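Tomside Robotics Club -- Simulator Guide
Section 4: Preparing the block task

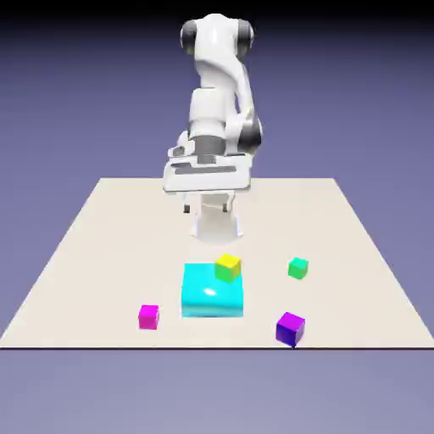 Please finish Section 3 before you begin. The Larkunico simulator must be open and your team profile must be loaded.

1. From the Task menu, choose Blocks, then Espiritu Practice.
2. Type 118 in the Seed box. All teams use the same seed in the July round.
3. Set the step limit to 3000 and press Apply.
4. Press Home. Wait until the arm stops moving.
5. Check that the gripper is open and above the table.
6. Press Record, then start your program.

Note: The colour of a cube does not change the score -- only its final position is counted.

Caution: Do not press Reset while recording. The file will be lost and you must repeat from step 2.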